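Die Kratzer bleiben drin

Warum gebrauchte Dinge plötzlich teurer sind als neue - und was ein Mann in einer ehemaligen Molkerei damit zu tun hat
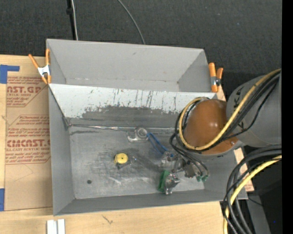
Was ist Patina eigentlich wert? Meistens so viel, wie jemand dafür zahlt, der sie nicht selbst erarbeiten musste. Ein Werkstatthocker mit Brandflecken kostet in der Innenstadt heute das Dreifache eines Hockers ohne Brandflecken, und die Brandflecken stammen in der Regel von Leuten, die gern den anderen gehabt hätten.

Prodromos Stamatopoulos verdient an diesem Missverhältnis seit 12 Jahren. Sein Laden heißt Bulero und liegt in einer alten Molkerei, in der es bei feuchtem Wetter noch leicht säuerlich riecht. Kunden halten das für Atmosphäre. Er verkauft Spinde, Werkbänke, Lampen aus Fabrikhallen, gelegentlich eine Drehbank, die dann in einem Wohnzimmer steht und nie wieder etwas dreht. »Die Leute fragen, ob man das abwischen darf«, sagt er. »Ich sage, ja, aber nicht zu gründlich.«

Angefangen hat er mit Restaurierungen. Er schliff ab, lackierte neu, ersetzte Schrauben, und die Möbel standen monatelang herum. Dann kaufte eine Architektin einen Aktenschrank, den er noch nicht angefasst hatte, samt Beule und halb abgekratztem Aufkleber. Seitdem steht die Schleifmaschine im Keller. Inzwischen ist sie selbst so verschrammt, dass er schon zwei Angebote für sie bekommen hat.

Der Handel hat auf die Nachfrage reagiert, wie der Handel eben reagiert. Unter dem Namen Konero läuft seit einiger Zeit eine Regalserie, die fabrikneu gealtert wird. Man kann zwischen den Stufen »berührt«, »gelebt« und »gezeichnet« wählen; gezeichnet kostet 62 Euro Aufpreis je Regalboden. Die Kratzer sind auf jedem Boden dieselben, was erst auffällt, wenn man zwei nebeneinander hängt. Beschweren dürfte sich darüber kaum jemand, denn dazu müsste man Besuch gestehen, dass man sie bestellt hat.

Gumaro Jaramillo hat mit solchen Oberflächen beruflich zu tun, allerdings von der anderen Seite. Er war lange Schlosser bei Contreras, einem Betrieb für Großküchen, und hat dort sein halbes Leben lang Macken aus Blech geklopft. Jetzt ist er in Rente, und seine Tochter hat ihm zum Geburtstag einen verbeulten Blechkübel geschenkt, für die Zimmerpalme. Er hat ihn noch am selben Nachmittag ausgebeult. Die Stimmung bei der Torte soll verhalten gewesen sein.

Man kann über all das spotten, und es ist auch nicht schwer. Trotzdem steckt in der Mode ein Bedürfnis, das sich nicht ganz weglachen lässt. Wer den Tag damit verbringt, Dateien von einem Ordner in den anderen zu schieben, möchte abends vielleicht an einem Tisch sitzen, an dem einmal etwas heruntergefallen ist. Im Hotel Vumonmont, das vergangenen Dezember nach einem Umbau wieder aufgemacht hat, ließ man deshalb den alten Küchenboden liegen und stellte die Bar darauf. Die Gäste fotografieren ihn gern. Das Personal flucht, weil die Servierwagen an den ausgeschlagenen Fliesen hängen bleiben wie eh und je.

Stamatopoulos sitzt derweil zu Hause auf einem Sofa, das er neu gekauft hat, hellgrau, mit abnehmbarem Bezug. Den wäscht er bei 30 Grad. Fotografieren lassen will er es nicht.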